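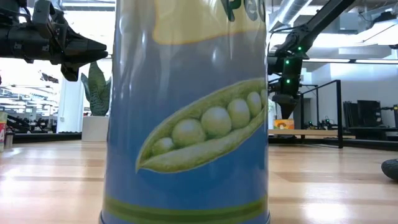 Bralwood hut walk, two nights or three?

pmandagi
Hello all. I want to walk the Bralwood track in March with my sister. The map says 20 km to the first hut and a climb of 811 metres. Is two nights enough? We are fit but we are not fast. Also, which meals do you carry?

hicham_samir
Two nights is enough. I did it last year with a pack of 14 kilos. Start at 6 am and you arrive at the hut before the afternoon wind.

Mercedes V
I do not agree with Hicham. The second day goes over Masson Saddle at 1,319 metres and the descent is on loose stones. My knees needed nine hours. Take three nights, and enjoy the lake.

hicham_samir
Nine hours is very long for this section. Did you stop for swimming?

Mercedes V
We stopped for lunch, and one time for a blister. I am 61 years old, so please add this to your calculation.

barış_ş
For food: couscous, dried peas, hard cheese. The Nandeo shuttle driver sells gas canisters, but ask him when you book. Last season he had only the small size.

pmandagi
Thank you Barış. Does the shuttle come back from the far end also?

barış_ş
Yes, at 3 pm. If you miss it, you sleep at the campground.

hicham_samir
Three nights is fine if you have the leave from work. I still say two.

pmandagi
My sister has voted for three. Is the water tank at the second hut working?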